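Unit 4: Laying Out a Tabletop Grid
Course notes, Workspace Layout, Limska Technical Center

Read these notes before the November bench session. They cover papering a table, taping a grid, and placing foam blocks in the cells. The layout drawing is handed out separately at the Marnden bench.

4.1 Covering the table

Use brown kraft paper from the wide roll. Cut it long enough to fold under both ends of the table, and pull it from the middle outward. Tape the underside only. Any wrinkle running across the table should be worked out now, as the tape will lock it in place.

Mark the grid lightly in pencil at the edges of the paper. Do not draw full lines across the surface. Two people and one chalk string will give you a straighter line than a ruler moved along in steps.

4.2 Taping

Lay the lengthwise strips first, then the crosswise ones. Blue masking tape shows up well on brown paper and is the default for this course. Press one end down, unroll the full length in the air, line it up with the far pencil mark, and lower it. Tape that is stuck down a few inches at a time tends to wander.

The finished table has two lengthwise strips and several crosswise ones, which gives rectangles in three rows. The middle row is where most exercises start. 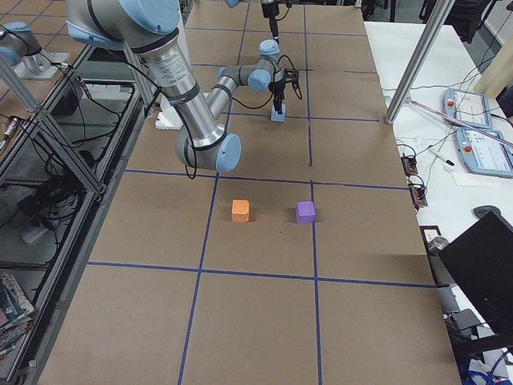

Damián Pereyra asked whether a block set right beside a tape line counts as being in the cell or on the line. He had marked his own sheet "on the line" for every block he could not fit a finger beside, and wanted to know if he should redo it.

He does not need to redo it, but the rule from here on is simpler. If no part of the block's bottom face touches tape, the block is in the cell. If any part touches tape, write "line" in the position column and give the two cells it lies between.

4.3 Checking the lines

A grid laid by hand will not be square everywhere. Measure each cell along all four sides and write down the real figures, even when they differ from the drawing. On the Jultdale layout the long side of a cell is 540 mm on paper. If yours comes out different, the sheet should show what you measured.

Look for the following while you measure:

Slant. A strip can start in the right place and drift toward one side by the time it reaches the other end.
Edges. Torn or ragged tape makes it hard to say where the line begins. Measure from the center of the strip.
Crossings. Where two strips overlap, note which cell corners meet there.
Ends. Tape may run a little past the last crossing. Leave it unless the drawing says to trim.

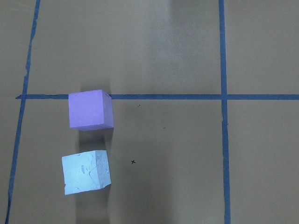 A slanted line does not mean the table has to be taped again. Record the width of the cell at the top and at the bottom, and use both numbers. Retape only if the difference is more than 4 mm on a cell you will be using for placement work.

4.4 Placing the blocks

The foam blocks are light and move if the table is bumped. Set each one down flat, let go, and check it again before writing anything. Note the color first, then the row, then the side of the cell it is nearest to. "Orange, middle row, left side" is enough for a first entry.

Write the entries in pencil on the Pirihi sheet. Each sheet has room for 99 placements. Start a new one when the paper on the table is changed, even if the old sheet is not full.

For next time: bring your measured cell sizes and one completed sheet.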